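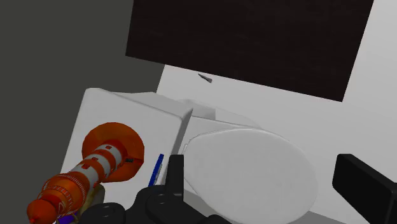

Eirlys Cadwaladr reckons I should have left the old one in and spent the money on a holiday. She may well be right, but I've started now, so you're all going to hear about putting a downstairs loo in a house that never wanted one. Get a cup of tea, this will go on a bit.

---

For anyone new here: we live in Skeltholm, in a narrow terrace with one bathroom at the very top, next to the back bedroom. Two flights of stairs. I didn't mind them at all until my mum came to stay last December with her bad hip, and I lay awake every night listening to her going up and down, holding on to the banister and muttering.

---

So the plan was the cupboard under the stairs. I say cupboard - it held the hoover, a tent, the Christmas decorations and a set of curtains from the last house that don't fit any window in this one. There was an old loo in the far corner that had been disconnected long before we bought the place, and we'd been using it as a shelf for paint tins. I was quite fond of it.

---

The first plumber came, looked, said "hmm" and never rang back. The second was Caradog Beddoe, and I can't say enough nice things about him. He lay down on the hall floor in his coat with a torch and stayed there for ages, and then he got up and told me the soil pipe was closer than he'd feared but the fall on it was poor. I nodded as if I knew what that meant.

---

(I do know now. The waste pipe has to slope downhill all the way, enough to carry everything along with it. If it's too flat things settle, and then you have the sort of day you don't want. Ours was too flat for most of its length, so the floor had to come up. Goodbye to my lovely tiles.)

---

Hicham Farouk asked me in the replies last time whether we needed permission. We didn't need planning for ours, but we did have to tell building control, and a very patient woman there went through it with me on the phone. Please ring your own council before you lift anything, as I'm only going by what I was told about this house.

---

Things I wish I'd thought about sooner:

- which way the door opens (ours now opens outwards, and what a difference)
- where your knees go
- where the ceiling slopes, and how tall your tallest visitor is
- somewhere to put the spare rolls
- a fan, and how noisy it is when people are eating in the next room

---

On knees. Caradog made me sit on an upturned bucket in the empty cupboard while he moved a bit of board back and forth in front of me and asked if I felt hemmed in. My neighbour Rekha Rathore came round in the middle of this to borrow the ladder, said hello to me on my bucket as if it were the most normal thing in the world, took the ladder and went.

---

Money, as a few of you asked. I'd put 300 aside for extras and it went on the floor before we'd bought so much as a tap. If I did it again I'd keep back a good deal more. The basin is a tiny corner one from Ruddock's, second-hand, with a chip on the underside that I can only find with my fingers.

---

It took 11 working days, with a gap in the middle while we waited for a part. I'd told everyone it would be five. Sorry again to my sister, who planned a visit around that.

---

Paint: I went for a deep green on the walls and left the sloping bit white. Two coats, then another behind the door where I'd been lazy. It's darker than I expected in the evenings, but I like it, it feels a bit like being inside a wardrobe in a good way.

---

Mum came at the weekend. She went in, shut the door, and was so long that I got worried and knocked. She was fine - she'd been reading the back of the hand cream. She says the light pull is too high and the towel is too thin, so I'm off to look for a longer cord and a thicker towel.

---

Sizwe Engelbrecht, I haven't forgotten your question about the grab rail. It's going up next week and I'll post the height we settle on once Mum's tried it out.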